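Kaltisby Code

The Kaltisby Code is a voluntary set of rules for recording hand tasks with hand-held grippers, used to train robot arms. It was drafted in Prornville and has 7 sections, most of them on floor safety, marker care and operator rest. No law requires it, and no outside body checks who follows it.

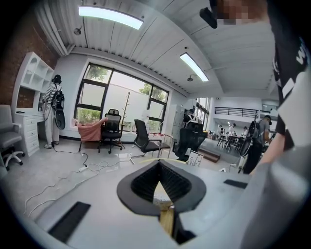

People with a hand-held gripper and backpack rigs in an open-plan office.

Section 2 says power cables must be kept out of walking paths "where practical." Critics say the last two words undo the rule. Trilok Semwal, who reviewed the code for a Barnville trade newsletter, called it "a list of things people meant to do anyway."

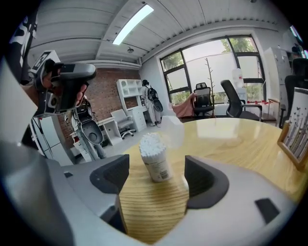

The task rules are firmer. Each object must be small enough to hold between two fingers, and failed grasps are to be kept in the record. Whether they are is hard to say. A survey of 575 recordings by the Magaña group listed very few failures, a result that Semwal found difficult to believe.
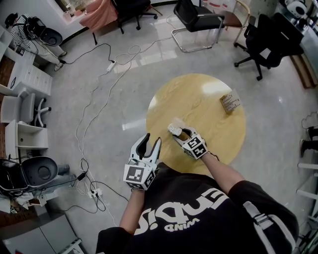

Rest breaks are set at one every 3 hours, a figure for which the code cites no source. A revision promised for December would shorten the gap, though earlier revisions were also promised and did not appear.

Related articles
Magaña survey
Fiducial marker
Operator fatigue
Prornville draft rules
Voluntary standard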